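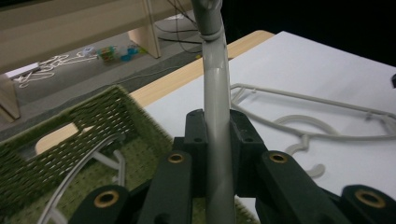

Light gray plastic hangers at a Gollari sorting table in Tristthorpe.

FOR IMMEDIATE RELEASE
13 September 2018

Gollari extends hanger return service to Tristthorpe

TRISTTHORPE – Gollari, the garment care and clothing rental company, today opened a hanger return point at its Tristthorpe shop. Customers can bring back plastic clothes hangers during normal opening hours. There is no charge, and a receipt is not needed.

The service has been on trial at the company's Szulc Street shop, where customers returned roughly 210 hangers a week. Most of them were plain plastic hangers of the kind supplied with rented and dry cleaned clothes. Returned hangers are checked by hand, wiped down and put back into use in the shop or in outgoing rental orders.

Sorting takes place on a table at the back of the shop. Hangers are laid flat on the table and looked over one at a time. Staff check the hook, the neck where the hook meets the shoulders, and the long bar. Hangers that pass go into baskets for the next rail. Those with a cracked neck or a split bar are set apart for recycling.

Gollari accepts the following at Tristthorpe:

Plastic hangers in any color, with or without a bar
Children's plastic hangers
Plastic hangers with clips, if both clips close

Wire, padded and wooden hangers are not part of the service for now. The company expects to decide on wire hangers after the first 10 weeks.

Customers may return up to 100 hangers per visit. Larger lots, such as those from a store closing or a theater wardrobe, should be arranged with the shop ahead of time. Hangers should be free of tape, tags and size markers. They can be handed over in a bag or box, and the bag or box will be given back on request.

Damaged hangers from both shops are collected by Grerketti, a plastics processor, which grinds them for use in new molded goods. Grerketti has handled the damaged hangers from the Szulc Street trial and will now make 2 pickups a month in Tristthorpe.

Rental customers do not need to make a separate trip. Hangers can be returned with the clothes, on the hanger or packed alongside it, and will be counted as part of the same return. No fee is charged for a missing hanger.

The return counter is to the left of the main entrance. A printed list of accepted hangers is available there and at the Szulc Street shop.

About Gollari
Gollari cleans, repairs and rents everyday and formal clothing from shops on Szulc Street and in Tristthorpe. It also supplies clothing rails and hangers to rental customers for events.

Media contact
Gollari Press Office, Tristthorpe

END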